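Speaker notes: Household and Shop-Floor Chores – Where Machines Stand
Presenter: Eun-ji Ham, Natard
Running time: 12 minutes, plus questions

Opening (slide 1)
Good morning, and thank you to Facundo Maldonado for the introduction. Pause for the title slide. The question given to this session is whether machines can do ordinary chores yet. The position of Natard is that they can do parts of some chores, under supervision, and that buyers should ask which parts.

What we mean by a chore (slide 2)
A chore is a chain of small jobs. Putting a shelf unit together means finding the right piece, turning it the right way, lining it up, pushing with enough force and stopping in time. A person does this while talking to someone else. For a machine, each link is a separate problem, and a weak link ends the job.

Long, thin parts deserve special mention. When a rod is held near one end, a small error at the wrist becomes a large error at the tip. Please say this slowly; the audience in Midtbø asked for it to be repeated. 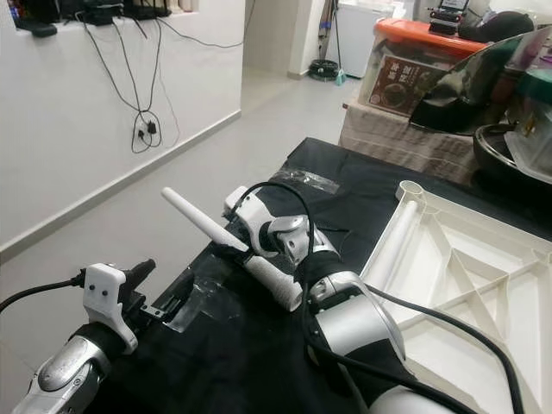
Two arms help with this, and they also add work. Each must know where the other one is, and both must keep clear of their own cables. Our advice to the Anero project was to plan the cable path before planning the motion.

Shop floor and home compared (slide 3)
On the shop floor, parts arrive in known positions and the lighting stays the same. At home, neither is true. In the Mokura trial we gave operators 9 chores to rank by difficulty. Wiping a counter came first as the easiest. Flat-pack assembly was placed last by 3 of the 4 operators – the fourth chose folding a fitted sheet.

Guidance for buyers (slide 4)
Ask to see the task done with the parts moved. Ask who resets the table between attempts, and how long that takes. Ask what the machine does when it drops something.

If time is short, skip slide 5 and go straight to questions. Facundo has the handheld microphone.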